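Cords and leaflets go back in the box

Returns of loan equipment picked up again in November, and Sabina Marikar asks that everything come back in its own carton. Cords should be coiled and tied before they go in, with the printed sheet kept in the box. 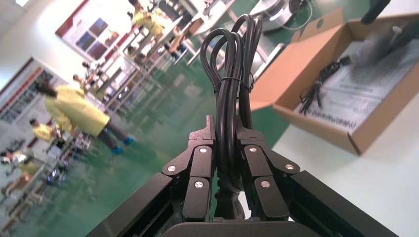
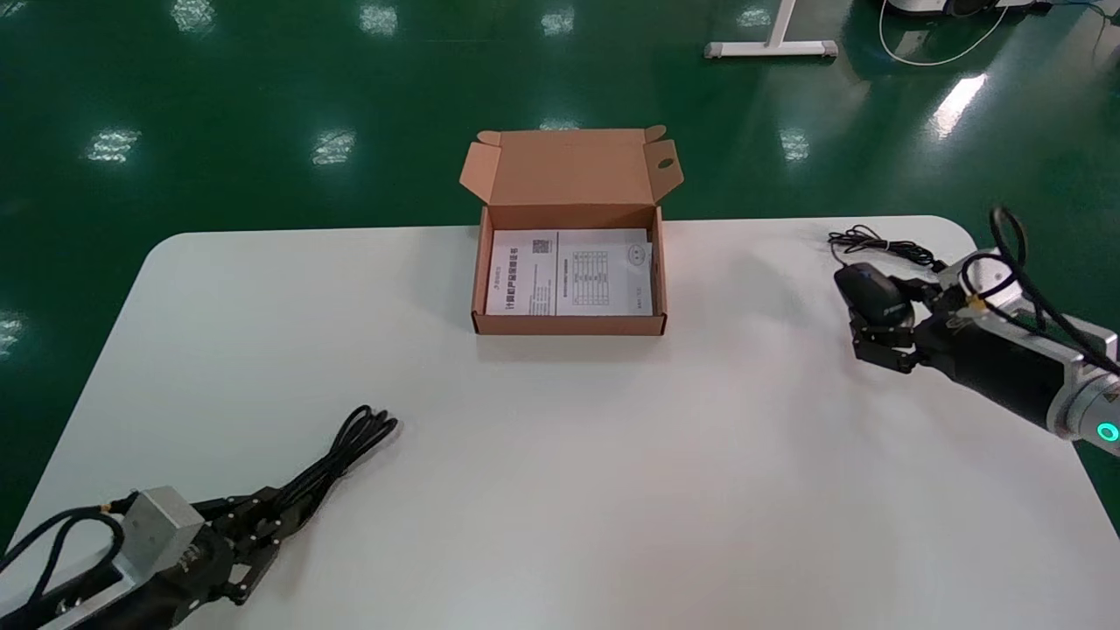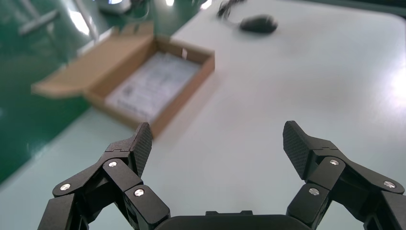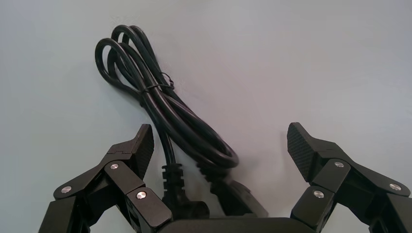 Last season 20 boxes reached the Sokol storeroom without a power cord, and replacements had to be ordered from Trelen. Delivery took some 120 days. Kasun Kodikara has put spare ties in the drawer by the sign-out desk. Wind the cord in long loops and put one tie around the bundle. Please don't use tape, which leaves glue on the cord.

Leaflets go in flat or folded the way they came. If yours is lost, Iwona Stępień can print a copy.

Boxes with torn flaps can be swapped at the desk. Items may be kept for up to 3 weeks, and renewals go through Piyumi Miah as before. The Rerodness branch follows the same rules.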